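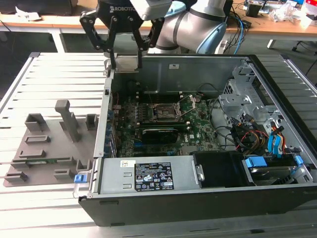 Equipment Plan for the Desktop Teardown Cell
Final report, section 4: what to buy and what to leave alone
10 Sep 2019

Our group was asked to say what the department should spend to turn the teardown cell into something a second-year lab class could use. We started in June with a long wish list. This section explains why most of it is gone.

4.1 The second arm
The quote from Hastano included a second arm, on the theory that one arm holds while the other pulls. We don't believe it yet. The tower lies flat on the slotted rails with its side panel off, and nothing we have tried with memory or the graphics card needed a second hand that a clamp could not replace. Hastano's sales sheet says two arms cut teardown time in half. It doesn't say on which computer, or who timed it.

4.2 Fingers
The two-finger gripper stays. Jisamico offers a narrow fingertip set, and we recommend ordering 2 sets, one to use and one to break. Our doubt is clearance. Between the drive cage and the power supply there are cables everywhere, and a thinner finger still has to get past them. We would want a trial set before paying in full, and Jisamico has not agreed to one.

4.3 Fixtures
The gray printed plate beside the computer is the cheapest thing in the cell and the one we would redo first. Its holders and slots were drawn for the parts we had in hand. A memory stick from another maker may not sit right. We budgeted $300 for filament and reprints, which the Yüksel print shop says is generous. We have heard that before.

4.4 Test computers
Gellen sells used office towers by the pallet. The price is good, but they won't promise matching models, and mixed models mean new positions to teach for each one. We would pay more for a matched batch.

4.5 Total
Without the second arm, the request comes to $2,041. That leaves out staff time, and so did every quote we received. Until someone puts a number on the hours spent teaching positions, we would treat any claim that the cell pays for itself as a guess, ours included.

Open items: written terms for the Jisamico trial, and a model list from Gellen.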